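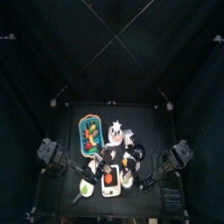

Cell two with the play kitchen laid out, both arms over the table

From: Tae-yang Ban
To: bimanual-bench list
Subject: Re: [bench] Two-arm cell drifting toward the middle, where do I start?

Hi all, and hi to the folks at Timlow who just joined (welcome, the archive is searchable if you're patient with it!)

Quoting the original question in full because it went out Monday and I know half of you clear your inbox:

> We have taken over a two-arm table cell from another group. Each arm
> behaves on its own, but when both work near the center of the table the
> left one closes a little to the side of where it should, and the right one
> doesn't. We re-homed both and it came back. Before we take anything
> apart, what would you check and in what order? Also, do you bother with
> the black curtains? Ours are in a box and I'd love to leave them there.
>
> Joltelano bench team

OK, so I look after a cell that sounds a lot like yours, and I've chased this exact thing more than once. My order is below. Skip around if you like, but please do the base bolts first, I wasted most of a June on camera settings before I put a wrench on anything.

1. Base bolts
Power off, arms parked. Grab the base housing (the base, please, never the forearm) and lean on it. If you feel any give at all, you've probably found your drift. Back each bolt off, clean it, and bring them up a bit at a time going corner to corner. I put a paint-pen stripe across each head so I can see from the doorway if one has moved. Ours had a left base that was tight on three corners and just sitting there on the fourth, and that was enough.

2. Table and corner brackets
If the tabletop shifts in its frame then both arms look wrong and you'll blame whichever one you're watching. Push on each corner. We had a bracket from Brosness with a slightly oversize hole, and a plain washer fixed it for pennies.

3. Cables
Mine live along the arm and need a loose loop near the wrist. Too short and the cable tugs the last joint when you reach across, too long and it hooks on whatever is standing on the table. Run the wrist through its full turn slowly with your other hand near the stop button and watch the loop the whole way. We log moves, and at 2,000 I re-tie everything whether it looks tired or not. (The last one was at 2,007 because I was at lunch.)

4. Finger pads
I come down on a ball and look at where the pad lands. A ball is great for this, it has one top and it tells on you right away! Pick something that squashes a little so you don't jam the wrist if your height is off. Do it with one arm while the other waits up out of the way, then swap. The orange one from the toy food set is my favorite, and I do the test with the rest of the toys left in place, so the arm has to come down between things the way it does on a working day. 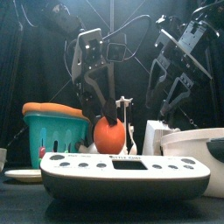

5. Finger screws and the camera bracket
Small screws, big trouble. Check the ones in the gripper plates with a proper driver, not the one that lives in the coffee mug. Then wiggle the camera bracket. If it moves, tighten it and redo your camera calibration before you believe a single number. I take 60 poses per arm for that. Wang's old notes on this list said you can get away with a lot fewer, and maybe you can, but I've never liked the result near the table edges.

6. Curtains
Yes, hang them! I know, they're a pain and they collect lint like you wouldn't believe. But our window light moved across the table all afternoon and the cameras hated it. Pull the cloth snug and keep the bottom hem well clear of the arms. If yours came with cords to hold things up, check the knots when you do the bolts.

After all that I run 163 pick-and-place moves with both arms sharing the middle of the table, and I write down every miss with the arm and the object. If the misses are all one arm, go back to 1 and 4. If they're spread over both, I'd look at 2 again.

One question back to you: when you re-homed, did you do it with the grippers on? Ours reads differently with them off, and I'd like to know if that's just our pair. Send me the log from before and after if you kept it, and I'll put it next to mine.

Tae-yang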